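Suturing evening at Bekside – quick write-up

Sorry this is short, newsletter goes off tonight and I'm still typing. The stitching practice on 4/2/22 was full, with people on stools at the back. Thanks to Ah-rin Ma for opening up and to Cirkham for the loan of the big screen.

We stuck to one thing all evening. A short straight slit, simple interrupted stitches, nothing fancy. Needle in square to the surface, same bite both sides, follow the curve of the needle round. Most of us grab too close to the edge and then pull to make up for it. Zamfira Avram went round saying "smaller pull" until people were mouthing it along with her. The other big one was thread managment – keep hold of the loose end, know where it is before you go in again, don't let it drag over the cut.

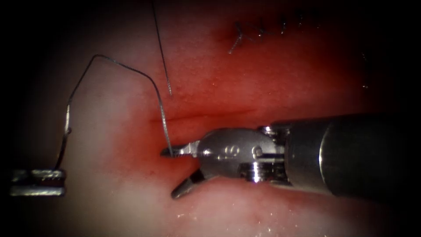

Sylvain Masson wants it put on record that the thread is where he loses all his time, and that he would happily spend a whole session on knots and nothing else. Noted. Sang-wook Oh asked for the same, so knots it is for the April one, if we can get the room.

Some bits and pieces. Please bring your own loupes if you use them, the spare pair has gone missing again. Practice pads – we got through almost 100 this winter, so do use both sides and fill the whole pad before taking a new one. Ga-eun So has a box of part-used thread going free, ask her on the night. Sharps go in the yellow tub by the sink, not in the bin, not on the windowsill. Needles were found on the windowsill.

Anyone wanting the reading list, it's pinned up in the Ban room next to the rota. Two of the links on it are dead, will fix when i get a minute. Names for April to Ah-rin please, first come first served, and say if you are a beginner so we can sit you next to someone who isn't.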